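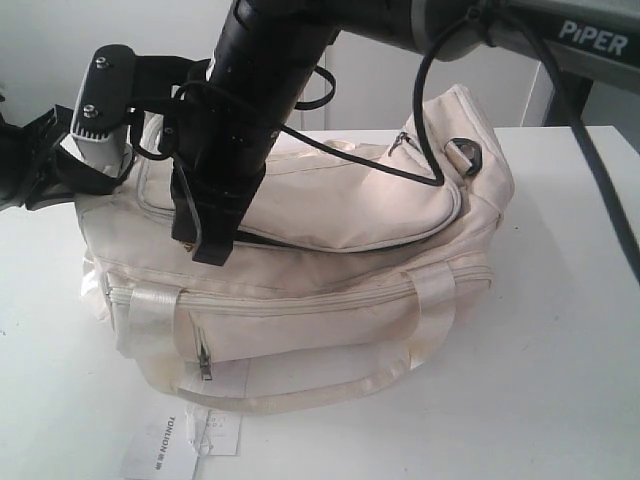 Week 3: What a Container Costs

Packaging gets treated in most business courses as the thing you throw away before the interesting part begins. For the next 2 sessions it is the interesting part. Start with something plain, like a cream-colored fabric bag with a zipper on its front compartment. Before anyone sells it, somebody has paid for cloth, thread, a zipper, a person to sew the zipper in straight, and the next one after the first comes out crooked. The textbook calls all of this "unit cost" and moves on in half a page. We will be slower.

Fixed and variable

A fixed cost is one you pay whether you make one bag or a warehouse full of them. Rent is the usual case. A variable cost goes up with each bag. Students like to ask which kind wages are, and the answer depends on whether you can send people home, so please write down what you assumed before you write down a number.

Worked case: Bundik

Bundik is a small bag maker in Bragança. In September it took an order for 1,000 bags from Castska, a shop chain with firm views on zippers. 387 went back. The owner, Patricio Urquijo, booked the returns as "marketing." You may not do this on the exam.

Work out the cost per bag sold, then the cost per bag made. They differ, and Urquijo's bank was the first to notice. The cost sheet is in the course folder. Ignore the line marked "lunch" unless you can defend it.

Reading

Cuesta, Teodoro, "The Wisisholm Notes," sections 2 and 3. Cuesta spends a long time on string. Skip the string if you must, but the passage on waste comes straight after it and uses the same figures, so you will end up going back.

For next time

Bring one container you own and an estimate of what it cost to make. Show the steps. Last year a third of the class looked up the shop price and divided by two. Some of them got close, which did not help their grade.

Late work goes in the tray outside my office. The other tray is for recycling, and I don't check it.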